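Accueil | Essais | Ateliers | Métiers | Abonnement

Levemau à l'essai : le bras vient avec ses citrons

Par Anayeli Manríquez – 18 juin 2025

Première surprise, la caisse est lourde. Deuxième surprise, il y a de la dînette dedans. Levemau, c'est la formule que Rondemska loue depuis l'hiver aux petites structures qui veulent tâter du bras robotisé sans embaucher un intégrateur : le bras, son pied, la pince, les caméras, un logiciel, et une série de tâches toutes prêtes sur le thème du comptoir. Boissons, glaçons, rondelles. 300 euros par mois, transport compris dans un rayon raisonnable de Jasesberg, et une technicienne qui passe le premier jour.

On l'a eu sept jours à l'atelier Arriaga, chez les sœurs Bautista. Jaqueline s'occupe des formations, Marisol des machines et des factures. Elles reçoivent des stagiaires de l'hôtellerie, des électromécaniciens en reconversion, un peu de tout. Elles ont déjà renvoyé deux bras de marques différentes en trois ans, donc pas un public facile.

Installation

Le contrat dit 40 minutes. Montserrat Tapia, de Rondemska, les a tenues, mais elle connaît sa caisse par cœur. Marisol a tout démonté le lendemain pour recommencer seule, la notice sur les genoux : une matinée entière. Le pied se visse sans histoire. Le câblage, c'est autre chose. La notice appelle « port B » une prise qui ne porte aucune lettre, et le schéma est imprimé si petit qu'on a fini par le lire au téléphone, en zoomant.

Ensuite le marquage. Rondemska ne fournit pas de tapis imprimé, c'est papier et ruban de masquage, à poser soi-même en suivant un plan. Économie assumée, dit Montserrat Tapia, qui précise que les tapis coûtent cher, gondolent et ne tombent jamais à la bonne taille. Marisol trouve ça très bien. Jaqueline, moins. Pour une formule à ce prix elle attendait au moins un gabarit.
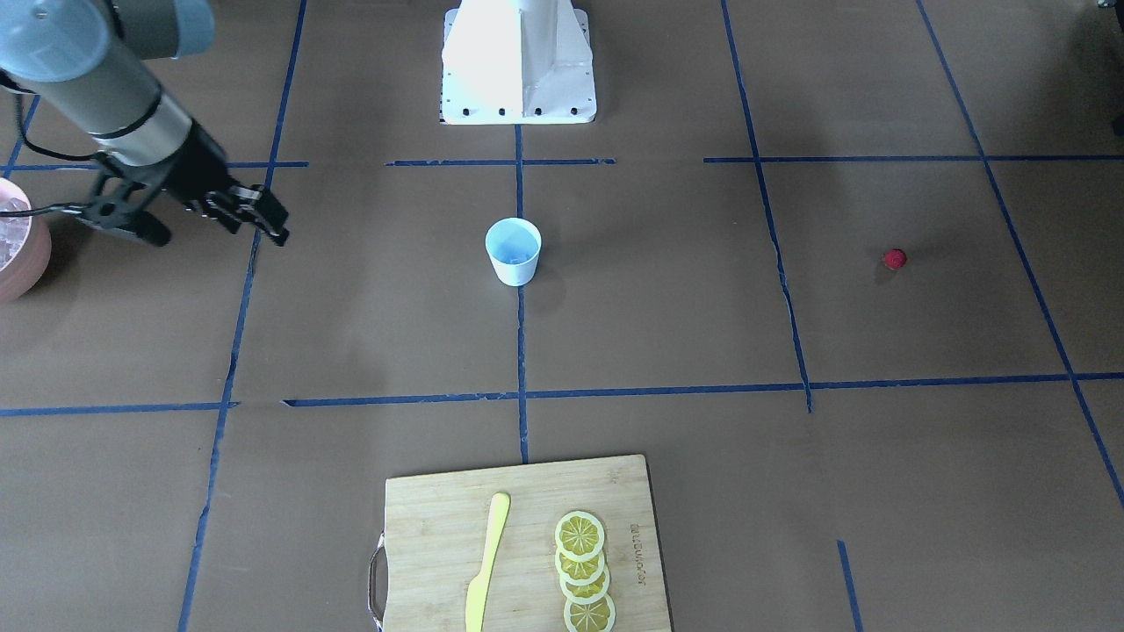
Le logiciel s'ouvre sur un choix de tâches, classées par difficulté. On choisit, on place les objets comme sur le schéma, on prend la poignée de guidage et on montre le geste. Encore. Et encore. L'abonnement de base comprend 70 démonstrations enregistrées par mois, au-delà on paie au paquet. C'est le point qui a fait grincer tout le monde. Une stagiaire qui apprend, elle en rate la moitié, et les ratées comptent dans le quota si on ne les efface pas avant de fermer la session. C'est écrit nulle part dans la notice. Ximena Ocampo, stagiaire justement, l'a découvert au bout du deuxième jour quand le compteur est passé à l'orange.

Elle n'avait jamais touché un bras. Dix ans de salle, puis une épaule en compote, puis Arriaga. C'est elle qui a passé le plus de temps sur Levemau et on a surtout noté ses remarques à elle, parce que les nôtres étaient des remarques de gens qui ont déjà leurs habitudes.

En vrac, donc. La poignée de guidage est trop grosse pour une petite main, il faut tenir à deux mains pour les mouvements fins. Le bouton d'arrêt est bien placé. La voix qui annonce le début de l'enregistrement, on la coupe dans l'heure. Le retour vidéo est net, avec un petit décalage qu'on oublie vite sauf quand on approche d'un objet, et là c'est précisément le moment où on aimerait ne pas l'avoir. La pince, bonne pince. Elle serre franchement et il y a un réglage de force qui marche, on peut viser le gobelet en papier sans trembler.

Sur les objets : c'est du jouet, et du jouet correct. Un vrai citron coupé, ça sèche, ça colle, ça change de poids en une après-midi, et au troisième passage plus rien n'est comparable avec le premier. Pareil pour la glace, évidemment. Jaqueline aurait quand même voulu une tâche avec un liquide. Il n'y en a pas. Prévue en décembre, répond Rondemska, avec un bac et un joint en plus sur le poignet. On demandera à voir.

La vue du poignet

C'est l'argument de vente. Deux points de vue enregistrés en même temps, une caméra fixe et une petite montée près de la pince, avec l'idée que le logiciel apprend mieux à saisir si on lui donne les deux. On n'a pas les moyens de vérifier l'apprentissage sur une semaine. Par contre on peut dire ce que ça change pour la personne qui tient la poignée, et c'est énorme. Avec la caméra fixe seule, Ximena Ocampo visait toujours un peu court. Avec les deux côte à côte, elle a trouvé son alignement en une séance. 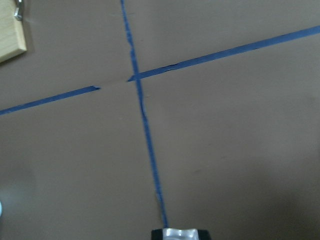
Le mode d'emploi consacre une demi-page au repérage et c'est trop peu. On vous dit de « vous fier aux lignes ». Bon. Sauf qu'au ras de la table les lignes font ce qu'elles veulent : le ruban bleu frise sur les bords, il plisse, et la diagonale s'interrompt avec un bout déchiré avant de repartir un peu décalée de l'autre côté du vide. À hauteur d'homme on ne le voit presque pas. Dans le retour poignet, on ne voit que ça. Marisol voulait tout refaire au cutter et à la règle, Montserrat Tapia lui a conseillé au téléphone de n'en rien faire : selon elle les lignes servent à l'humain pour replacer les objets entre deux essais, le logiciel n'en tient pas compte. Admettons. Reste que si le repère est destiné à l'humain, l'humain aimerait qu'il soit droit. Notre conseil, acheter un ruban plus large, le poser d'un seul tenant, et ne pas le tendre.

Autre chose sur cette caméra. Elle est petite, elle est exposée, et elle se dérègle si on la cogne. On l'a cognée. Le recalage se fait avec une mire en carton fournie dans la caisse, quatre positions, le logiciel dit oui ou non sans dire pourquoi. Non trois fois de suite, puis oui, sans qu'on ait rien changé de notable. Agaçant. Il faudrait aussi une vraie lampe au-dessus du poste, l'ombre du bras passe dans le champ dès qu'il se penche, et ça Rondemska pourrait l'inclure.

Le service, parlons-en

Levemau est vendu comme un service plus que comme une machine, alors on a appelé le service. Quatre fois. Trois fois on a eu quelqu'un tout de suite, quelqu'un qui connaissait le matériel, qui ne lisait pas une fiche. La quatrième c'était en fin de journée, répondeur, rappel le lendemain matin. Honnête. Les pièces de rechange : doigts de pince envoyés en deux jours, on en avait demandé pour voir. La facture des doigts en revanche est arrivée avant les doigts.

L'export des données mérite un paragraphe et Marisol y tient beaucoup. Tout ce qu'on enregistre est récupérable, vidéos comprises, dans un format documenté. On peut partir avec. C'est rare à ce prix et ça compte pour un centre de formation qui change de fournisseur tous les deux ans. L'envoi vers Rondemska est désactivé par défaut, il faut cocher une case pour partager. La case est claire. Bravo.
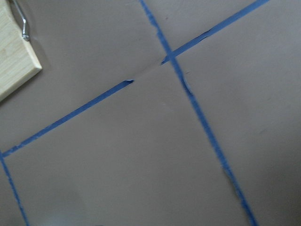
Qu'est-ce qu'on en fait, concrètement, d'un truc pareil dans un atelier ? Jaqueline Bautista a construit une demi-journée autour. Les stagiaires arrivent par deux, l'un guide, l'autre remet les objets en place et tient le cahier. On échange. La partie cahier est celle qui apprend le plus, d'après elle. Noter ce qu'on a bougé, dire à voix haute quand un essai est raté et l'effacer avant que le compteur le mange. Le geste, ça vient tout seul au bout d'un moment. La rigueur non.

Ximena Ocampo est plus partagée. Elle aime le bras, elle s'ennuie sur les tâches. Poser une rondelle, prendre un glaçon, déplacer le couteau : « au bar, je faisais ça en parlant à trois clients ». Elle aurait voulu des enchaînements, un service complet, du désordre. Le logiciel permet de créer ses propres tâches mais seulement avec l'abonnement supérieur, dont le tarif n'est pas affiché sur le site. On nous l'a donné sur devis et on nous a demandé de ne pas l'imprimer. Mauvais point, ça.

À noter aussi le bruit. Faible. On peut parler normalement à côté, ce qui n'était pas le cas des deux précédents, dont un qu'on entendait depuis la cour. Et l'encombrement : comptez une vraie table, profonde, stable, contre un mur si possible. Sur la première table d'Arriaga tout vibrait. On a changé de table, plus rien.

Pour qui

Un centre de formation, oui. Un lycée technique, oui si quelqu'un a une matinée à perdre sur le câblage. Un labo regardera ailleurs, le quota va l'étrangler en deux jours. Un bar ou un café qui penserait s'en servir derrière le comptoir : non, ce n'est pas fait pour, Rondemska le dit d'ailleurs noir sur blanc dans le contrat, mais la photo de couverture du dépliant laisse croire le contraire.

Les Bautista le gardent jusqu'en décembre, le temps de voir arriver la tâche avec liquide. Marisol a négocié que les démonstrations effacées après la session ne soient plus décomptées. Par écrit. Demandez la meme chose.

On a aimé : la pince, l'export complet, l'assistance, le silence.
On a moins aimé : le quota, la notice, la mire en carton capricieuse, le tarif caché de l'offre supérieure.
Prix : 300 euros par mois, engagement de trois mois, caution en plus.

À lire aussi
– Poignées de guidage : petites mains s'abstenir ?
– Louer ou acheter son premier bras, les calculs de quatre ateliers
– Éclairer un poste de travail sans éblouir les caméras
– Reconversion : de la salle à l'atelier

Contact rédaction | Mentions légales | © 2025 Tous droits réservés | Haut de page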